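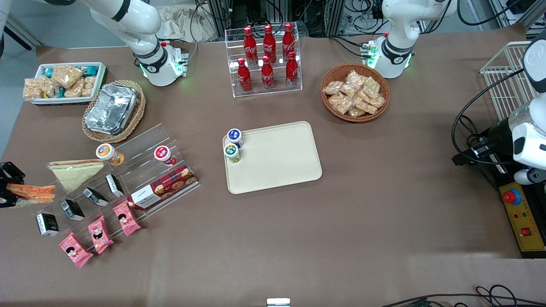 The Norkon 1049 is a two-tier counter rack for bottled drinks, sold singly or as part of the Norkon snack counter set. It has a raised rear row and a lower front row, so that labels at the back remain readable over the caps in front. The rack is clear acrylic and is shown loaded with six Coca-Cola bottles, three to a row, with the front bottles offset slightly from those behind. The offset is normal loading practice for this rack. Bottles lined up exactly one behind another hide more of the rear labels.

Norkon parts are made by Josismont and stocked at the Uvier warehouse. The rack ships assembled. Protective film is left on both faces of each panel and should be peeled off before first use, starting at a corner.

Specifications

Item number: 1049
Tiers: 2
Material: clear acrylic, polished edges
Maximum load per tier: 3000 g, evenly distributed
Assembly: none
Feet: clear adhesive pads, supplied loose
Use: indoor, dry counters only

The load figure applies to a rack standing on a level surface with all pads fitted. It does not apply to glass bottles stacked or laid on their sides. Cans may be used on either tier but will sit low enough that the front row no longer needs the step. For cans alone, the tiered display stand in the same range is a better choice.

Companion pieces

The rack is normally placed toward the back of the counter, with lower containers in front and to the sides. Round woven baskets suit loose wrapped goods such as crackers and biscuits, which can be piled and allowed to overlap. Snack bars are easier to keep in order in a rectangular tray with straight sides — packed closely, they stay put when one is removed. Oval baskets take foil containers in a single stack. Small jars are best kept on a flat tray with a rim, which also gives customers somewhere to put one back.

Baskets and trays are ordered separately under the Bilyk name. Color may differ slightly between batches of woven goods. State on the order if pieces must match.

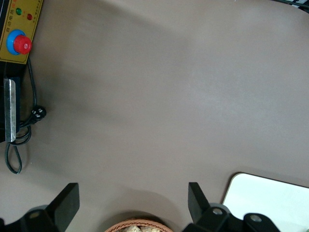

Surface requirements

The adhesive pads grip best on smooth, sealed surfaces. Matte laminate, painted metal and finished wood are all suitable. Wipe the contact points with a damp cloth and let them dry before setting the rack down. On paper or cloth coverings the pads will hold the covering but will not stop the covering from sliding, so tape it at the edges of the counter first. Keep power cords out from under the feet. A cord under one corner will tilt the rack and put the load on one side.

Cleaning

Use lukewarm water, mild dish soap and a soft cloth. Do not use ammonia, alcohol or abrasive pads; acrylic will haze or develop fine cracks along the cut edges. Do not put the rack in a dishwasher. Light scratches can be reduced with a plastic polish applied by hand. Remove all bottles before moving the rack, and lift it from the base panel only.

Returns and spare parts

Replacement pads are available in packs of one rack set. Panels are bonded and are not sold individually. Racks damaged in transit are replaced if the damage is reported with the packing slip number — keep the carton until the rack has been inspected. Film that has already been removed does not affect a transit claim.

Trade orders and mixed sets: Svitlana Derkach, Uvier sales desk. Questions on loading and cleaning: Dong-hyun Hyun, product support.

Page updated 20 February 2020.

We use cookies to keep items in your cart and to count visits to our pages. By continuing to use this site you agree to our use of cookies. Accept Settings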